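Filed under: Field Notes, Ecology, Interviews
14 shares | 2 comments

29 August 2022

Guilan Xiong has mud on her laptop. She points it out before I do. She got back from the Mosska plots on the late bus, slept a bit, and now has an hour before lab meeting. So we go fast.

The project is a seed bank study. What sits in the soil after a meadow has been grazed hard, and what comes back once the sheep are gone. "Everybody looks at the plants on top," she says. "I want the ones waiting underneath."

She took 290 soil cores in May. By hand, with a steel corer that jams on every stone.

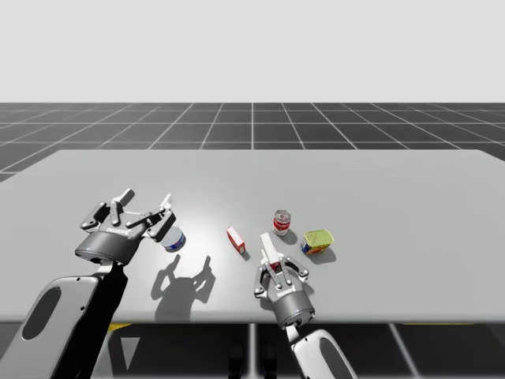
"The first day I did 10 and thought, okay, this is the end of my PhD." It got faster. Rain helped, softer ground. The cores went into trays in the greenhouse at Uvano and then it was watering and waiting, weeks of it.

What came up? Mostly rushes. Lots of rushes. "You want orchids, you get rushes." But the older ungrazed plots also gave her a small sedge she hadn't seen anywhere above ground at the site, and she is plainly pleased about that, she comes back to it three times while we talk.

Identification is the slow part. Seedlings all look the same at two leaves – she keeps a notebook of drawings, and repots anything she can't name untill it flowers. There are 60 pots like that right now, on a bench she is supposed to be sharing.

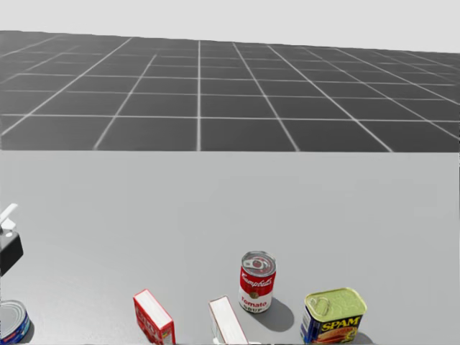

The stats came later than they should have. She'd planned a simple comparison, grazed against ungrazed, then found the plots weren't independant at all, several share a ditch and seed moves along the water. So a hierarchical model, plot inside ditch inside valley. She ran 1,000 simulated datasets through it before touching her own. "It took a weekend. I should of done it in the first year."

Would she pick the same site again?

"Yes. Maybe fewer stones."

On the depth of the cores there is still some argument in the group. 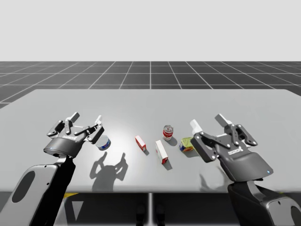 Zixuan Jin thinks they should have gone deeper, and told me so in the corridor afterward: the oldest seed is below the root mat, and a shallow core mostly tells you about the last few summers. Xiong has heard this before. She doesn't fully disagree. Deeper cores mean fewer cores, she says, and with patchy seed she would take more holes over deeper ones every time.

Next is a second round at Grarkard, wetter, higher up, no road for the last part. She is looking for a lighter corer. Then lab meeting, she's already standing, bag on one shoulder, asking if I know anybody who can tell young rushes apart.

2 comments | Share this post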